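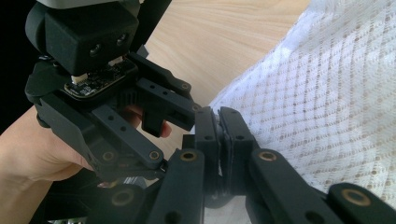

Rapport de projet, semestre 2 : un forum pour la filière, ou comment j'ai appris à lire des logs

Groupe : Nusrat Dissanayake, Kasun Samarakoon, Obaidul Patwary et moi
Encadrante : Úna Ó Súilleabháin

1. Le point de départ

Au début du semestre, toutes les questions de la promo passaient par un groupe de messagerie. Vous voyez le genre : quelqu'un demande la date du rendu de réseaux, la réponse arrive, et deux jours plus tard il faut remonter des kilomètres de messages pour la retrouver. On s'est dit qu'un vrai forum, avec des catégories et surtout une recherche qui marche, ça rendrait service à tout le monde (et à nous en premier, je l'avoue). On l'a appelé Kedov. Ne cherchez pas, c'était le nom du dossier de Kasun et c'est resté.

Le cahier des charges tenait sur une page : inscription avec l'adresse de l'école, sujets et réponses, pièces jointes, notifications par mail, recherche. Pas de messages privés, Úna nous l'a déconseillé dès la première réunion à cause de la modération, et on l'a suivie.

2. Qui a fait quoi

Nusrat a pris la base de données et tout ce qui touche aux comptes. Obaidul s'est occupé de l'interface. Kasun a monté le serveur et les sauvegardes. Moi j'avais la recherche et les notifications, c'est donc surtout de ça que je vais parler, les autres ont leur partie en annexe.

3. La recherche

Ma première version faisait un bête LIKE sur le texte des messages. Sur notre jeu d'essai de 12 sujets, c'était parfait ! Puis Nusrat a importé 600 messages de test et là, on a tous vu la page ramer. En plus, taper « réseau » ne trouvait pas « réseaux » et taper « reseau » ne trouvait rien du tout, ce qui est quand même gênant pour des gens qui écrivent sur leur téléphone entre deux cours.

Je suis donc passé à la recherche plein texte de PostgreSQL, avec la configuration française et l'extension unaccent. J'ai perdu une bonne semaine sur une erreur idiote : j'enlevais les accents à l'indexation, pas dans la requête. Du coup les mots sans accent sortaient bien et les autres disparaissaient, et comme mes tests étaient écrits sans accents, tout était vert. J'ai réécrit les tests avec de vraies phrases de la promo, fautes comprises. C'est plus moche à lire mais je leur fais beaucoup plus confiance.

Il reste un défaut que je n'ai pas corrigé : les extraits de code sont indexés comme du français. Chercher « for » ne donne rien. Il faudrait une colonne à part pour le code, avec la configuration simple, j'ai une branche commencée là-dessus.

4. Les notifications

Alors là, grosse surprise. Je pensais que ce serait la partie facile. Le jour de l'ouverture, 155 personnes se sont inscrites, quelqu'un a posté dans le sujet de bienvenue, et le serveur a tenté d'envoyer tous les mails dans la même requête HTTP. La page a mis un temps fou, l'auteur a cru que ça n'avait pas marché, il a recliqué. Vous devinez la suite : message en double, mails en double, et des réponses pas toujours aimables.

Obaidul a désactivé le bouton après le premier clic, ce qui a calmé le jeu côté navigateur. De mon côté j'ai mis les envois dans une file, traitée par un processus séparé, et j'ai ajouté un identifiant unique par brouillon pour que le serveur refuse un deuxième envoi identique. Habibur Siriwardena, qui suit le projet Gremden dans l'autre groupe, nous a aussi suggéré un résumé quotidien à la place d'un mail par réponse. On l'a fait en option. Moi je l'ai activé tout de suite.

5. Ce qu'on a raté

Les droits des modérateurs, clairement. On les a codés en dernier, à quatre, dans la même soirée, et on a livré une version où un modérateur pouvait fermer un sujet mais pas le rouvrir. C'est réparé, mais il a fallu passer par la base à la main pour le sujet des stages.

Les sauvegardes tournaient chaque nuit, très bien, sauf qu'on n'avait jamais essayé d'en restaurer une. Úna nous l'a fait faire à la soutenance blanche du mercredi 12 février et il manquait le dossier des pièces jointes. Kasun a corrigé son script dans la foulée et on a refait une restauration complète sur une machine vierge, avec les fichiers cette fois.

6. La suite

Le forum reste en ligne jusqu'en juillet, ensuite il faudra trouver une équipe pour le reprendre. La doc d'installation est dans le dépôt, avec la liste des bugs ouverts. Si vous prenez la suite, commencez par la branche sur les extraits de code, et écrivez-moi si mes commentaires ne sont pas clairs.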